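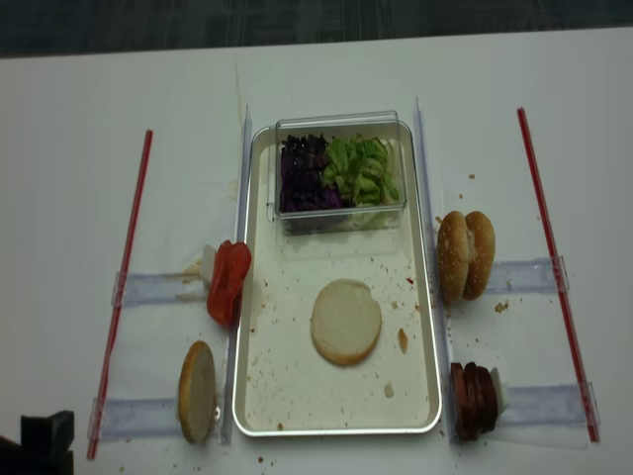 I have been putting off this post since July, mostly because every time I sat down to write it I ended up making lunch instead. Lunch is the subject, as it happens. Can a machine make you a burger yet? Or fold a shirt, or empty a dishwasher, or do any of the jobs we all do half asleep?

My answer at the moment is "sort of, and it's brilliant to watch", and I'd like to spend a few paragraphs on the "sort of".

I've been mad about this stuff since I was a packer at the Futarex warehouse outside Grorkercombe, where we had a machine that could close 595 cartons an hour and would stop dead if one of them arrived with a flap bent. One bent flap! I spent a good part of two winters walking over to it and straightening cardboard. I was very fond of that machine, and I still think about it whenever somebody tells me robots are about to take over the kitchen.

A kitchen is all bent flaps. Take the burger. You have a bun, which is squashy and sheds bits of itself wherever it goes. You have tomato slices, which are slippery and like to stick to one another. You have chopped lettuce, and I'd put chopped lettuce up against anything in a car factory for sheer awkwardness. There's no one right place to hold a heap of it. Pinch too little and you come up with a single sad ribbon, pinch too much and you've got half the tub, and either way some of it drops off on the journey.

Then there's the question of how the food is waiting for you. Piroska Erdős, who I used to share shifts with and who now builds fixtures for a living, has been telling me for years that most of a robot's cleverness is sitting on the table before it moves. Stand the tomatoes on edge, with something at their back so they don't flop, and a gripper has two sides to get hold of. Leave them flat in a pile and it has to peel one off the top with what amounts to a pair of tongs. The same goes for the patties and the bun halves. Give each one a spot, keep it upright, put the tray in the middle and the whole job becomes a good deal friendlier.

Some people call that cheating. I used to! I've come round completely. My own kitchen is full of it: a knife block, a toast rack, a plate rack, a tub with a lid for the grated cheese. We've been arranging food for clumsy hands for centuries – mine especially. 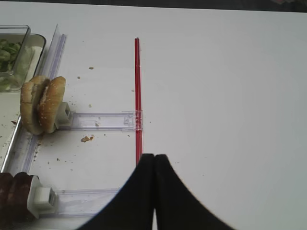 What I find most exciting is how much can be done with cheap bits. A few strips of clear plastic, a straight rod, some small white blocks and some tape will get you a surprisingly long way, and if a piece is in the wrong place you peel it up and try again over a cup of tea. Piroska reckons she moved one holder 51 times on a job last year before she was happy with it. She told me this with real joy.

I like a close view of the gripper end best, too. Two fingers. Think about what you'd manage in your kitchen with two fingers and no wrist to speak of. I tried it, obviously. I put oven gloves on and made myself a cheese and tomato sandwich, and it took 8 minutes, and I'd rather not talk about the tomato. Try it this week if you have children in the house, they'll love it.

So where are we, chore by chore? This is only my own view, from watching a lot of demonstrations and pestering a lot of people.

Picking up a firm thing from a known spot and putting it in another known spot: yes, done, has been for ages.

Picking up a soft thing from a known spot: very good now, and getting better quickly. A bun is fine. A bun can be squeezed a bit and nobody sends it back.

Loose stuff like shredded cabbage and lettuce: improving, messy. I've seen it go beautifully and I've seen it go all over the floor, sometimes with the same machine before and after the tea break.

Stacking: harder than it looks. The bottom half of a bun lies flat and behaves itself, but everything you put on it makes a worse table for the next thing. Round patty, wet tomato, springy leaf, then a domed lid. A person gives it all a little pat at the end without noticing. I would love to see a robot do the pat.

Clearing up afterwards: ask me in a few years. Crumbs! I have a whole drawer of opinions about crumbs. They're too small to pick up, they get under things, and a machine that has been told about buns and tomatoes may have no idea that crumbs exist. Wiping a table down properly means knowing what ought to be there and what oughtn't, and then going round the one and collecting the other.

Ernő Bíró disagrees with me about nearly all of this. He ran the café on Grorkercombe high street (Bíró, with the green awning, much missed) and once put out 178 burgers on a carnival day with one helper and a grill that only worked on the left. His view is that the making was never the hard part. The hard part was the man who wanted no onion and then wanted some onion. I can't argue with that, but I did ask whether he'd have taken a machine that could just do the layers, steadily, all afternoon, while he dealt with the onion man. He thought about it for quite a while and said he'd have wanted it to do the washing-up first.

Next time I'm going to write about laundry, and in particular the Skumia folding table, which I finally got to try with one of my own jumpers. If you've had a go on one, leave me a comment and say what you fed it. Fitted sheets especially, please.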